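Skultia Legal Aid Desk - progress report to the Burkano Fund
Submitted by Maureen Catterall, 19 December 2025

Where we are

Second half of the grant. Work is on track except for the Drusau cases, see further down. Money fine, spending sheet sent separately.

Reminder of what the grant covers: a lawyer or trained helper at the police station when someone is called in for questioning, plus follow-up with families afterward. Also the printed rights card.

Station visits

We have now sat in on some 200 interviews since the grant began. Most are short. People get a summons, don't know if they are a witness or a suspect, and turn up alone. Night calls still the hard part. The duty phone was down for 2 nights in September, fixed now, new number is on the card.

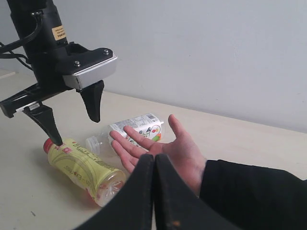

Response time from the station has gotten better. Officers at the main desk now ring us before the first interview in most cases, not after. Not so at the smaller posts, where we mostly hear from a relative.

Rights card

1000 printed, nearly all gone. Handed out at the court, the bus station and the clinic. Reprint needed early next year. Wording on page two has to change, the part on how long a person can be held was confusing and two readers took it the wrong way round. Tamošiūnaitė is redoing the text and will send a draft for your comments.

Drusau

Slow. 3 families still waiting for the case files from the protest arrests. Requests went in twice, the second time by registered mail. No written answer. The prosecutor's office says on the phone the files are "under review" and wont give a date. We have asked the court to set a deadline, hearing not listed yet.
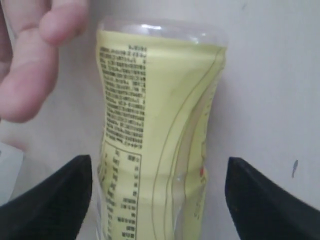

One of the families has asked to stop, which we respect. Their details have been taken out of teh shared folder. The other two want to go on and have signed the new consent form.

Staffing

Second helper started in September, part time. Doing station visits alone now. Still short of someone for evenings.

Next

- deadline hearing for Drusau, if listed
- reprint of card
- training day for helpers on interviews with minors
- evening cover, advert going out again

One question for you: can what is left in the travel line be moved to printing? Need a yes or no before the reprint order goes in.

M.C.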